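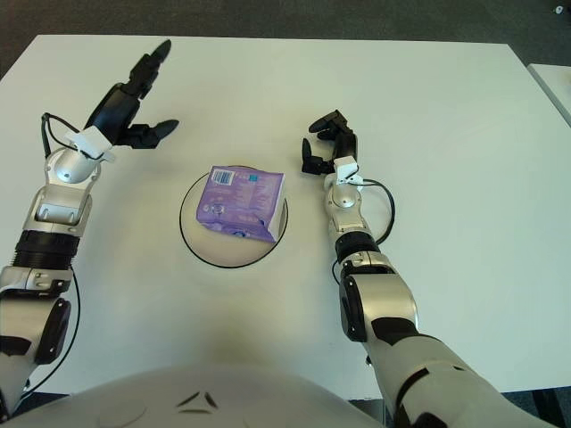 We use cookies to keep this site working and to see which pages get read. Accept all / Manage settings

Drumano chores and shop-floor trial
Progress report to the Kulside fund, Fri 10 July
Prepared by Brodie Tawhiri

The short version: the parcel station is now the best thing we have, and I'm really excited about it! Since March we have logged 2,034 pick attempts there, nearly all of them on soft, crinkly packages, the sort that defeated us for the whole first period. The household side is moving too, though slower, and I'll be plain about where it still falls short.

Parcel station

The job is simple to say. A small package in soft plastic sits on the round white disc on the table, label showing or not, and the two-armed robot has to pick it up, turn it so the barcode faces the scanner, and put it in the right bin. A person on the Zallex packing line does this without looking. Our robot has to look very hard indeed. Wrinkles in the plastic change the outline every time, and a label on a creased face can read fine from one side and not at all from the other.

The big change this period was letting the second arm help. Before, one gripper did everything and the other just stayed out of the way. Now one holds while the other turns, and the handoff (which I honestly thought would take us until winter) was running in May. Of the last 600 attempts, 217 went from disc to bin with a clean scan and no human touching anything. I know that number looks modest on the page. In March we would have been thrilled with 50.

Most of the misses are dull ones. The fingers close on a fold of wrapper and the package slides out, or the turn leaves the label slightly tilted and the scanner refuses it. We log both kinds separately now and the second kind is dropping week by week.

Household tasks

Folding hand towels works when the towel starts flat. From a heap it mostly doesn't, and the robot is slow enough that you could fold the whole load yourself while waiting. Clearing a table is better. Cups and plates go well, cutlery poorly, and anything with liquid left in it we still do by hand.

So can it do chores yet? Some, in a tidy room, with someone nearby. I would not leave it alone in a kitchen. I would leave it alone with a stack of parcels for an hour, and that is new.

Spending and delays

We are within budget. The replacement finger pads from Chiu came three weeks late and cost us one round of towel tests, which we have moved to next period. No further money is requested.

Next period

Mixed package sizes on the same disc, then two packages at once. Towels from a heap again with the new pads. We would also love a fund visitor on a parcel day, any morning suits us.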